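Course handout 4: Storage and picking in a small warehouse
Nelli Halonen, 1/26/19

1. Fixed places
Each item has one place. The Stillberg store keeps 766 items this way. It is easy to learn, but much space stays unused.

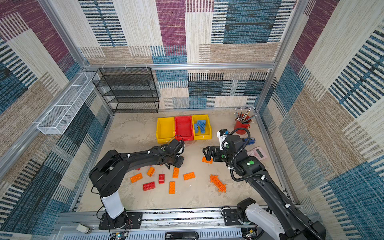
2. Free places
An item goes to any open bin, and the place is written in the list. Please remember: without the list, the item is lost – even if it is one meter away.

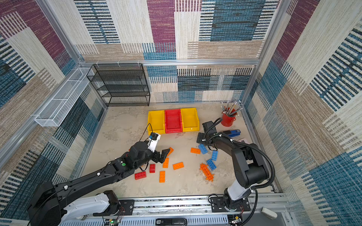 Most stores mix the two methods. Fast items get fixed places near the packing table, and slow items go where there is room. In Tavstead the pickers walked about 2318 meters per shift before the mix was made.
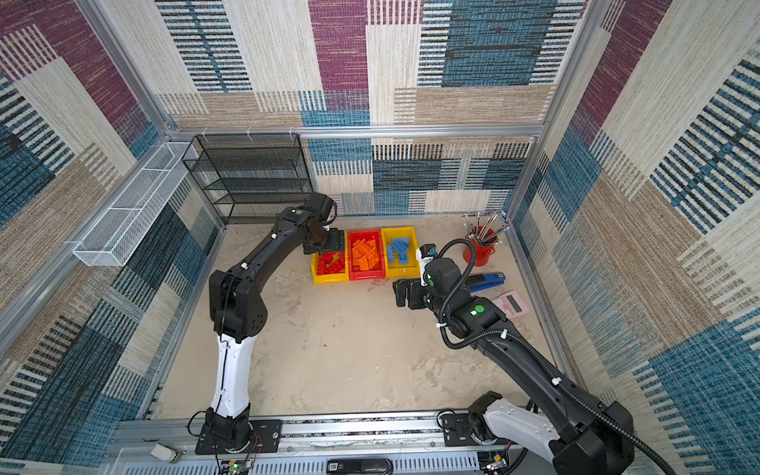
Lu asked if a fast item can become slow during the year. Yes, and therefore we check the classes again every October.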